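Tomato sorting, ripening shelf and the table cloth

April, started 9.40 in the morning

Third go at the sorting station for the small tomatoes. Last time we used the bare bench and they rolled off the front edge every time someone leaned on it. Anca Coman brought in a plastic gingham cloth, green and white, and we have put that down instead. Still folded when it arrived so it doesn't lie flat yet. Pankaj wants to leave a tray of books on it overnight. Worth trying.

Fruit came from the Fumcombe greenhouse, the two end rows, picked yesterday. Mixed on purpose. The idea is to settle the colour groups for the ripening shelf before the bulk of the crop is ready, so that whoever is on the table can sort without asking. Anca's groups as written on the wall card:

Yellow - hold, top shelf
Orange - hold, middle shelf
Red - use or send the same day

Green doesn't get a group. It stays on the plant.

Weighed the empty crate first, 145 g. Scale reads 2 g high with nothing on it, same as before, so take that off everything in the book. I have stuck a label on it.

Sorting itself is quick. The trouble is between yellow and orange. A dull yellow one looks further on next to another yellow than it does next to an orange, and the cloth probably makes this worse with all that green about. Pankaj and I disagreed on several and agreed again when we moved them on to white paper. I'd like a plain white square to one side just for checking colour. He thinks it will slow people down. 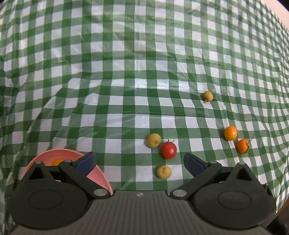
Stems: we said last time to leave them on, and I still think so, but they need trimming before anything goes in a crate. A stiff stub will go straight into the skin of its neighbour once there is any weight on top. Curly green tops are fine, they bend. Add a line to the wall card.

Skins: creased or puckered fruit goes to the kitchen whatever colour it is. Don't put it on the shelf to see what happens. We did that with the Rusu plants and had to wash the whole shelf down.

Bowls are better than trays at this stage. A tray means everything sits in one layer and you start fussing about spacing. With a bowl per group you drop it in and carry on. We need more of them, Anca will look in the cupboard by the sink.

11.15 - stopped for tea. Wiped the cloth with a damp rag, came up easily. Shiny surface is a nuisance under the window, you get a bright strip across it and any fruit in that strip looks paler. Turned the table end on to the window afterwards and it was easier on the eyes.

Crates for the first proper batch: Bamow have the shallow ones at 100 to a bundle, Fletano only do 200 and we have nowhere to keep that many. Pankaj to order from Bamow.

Still to do
- trim stems, small scissors, not the secateurs
- white card for colour checks (try it for one session, then argue)
- clips for the cloth at the corners
- rewrite wall card with stems and skins added
- ask Fumcombe if they can pick the two rows separately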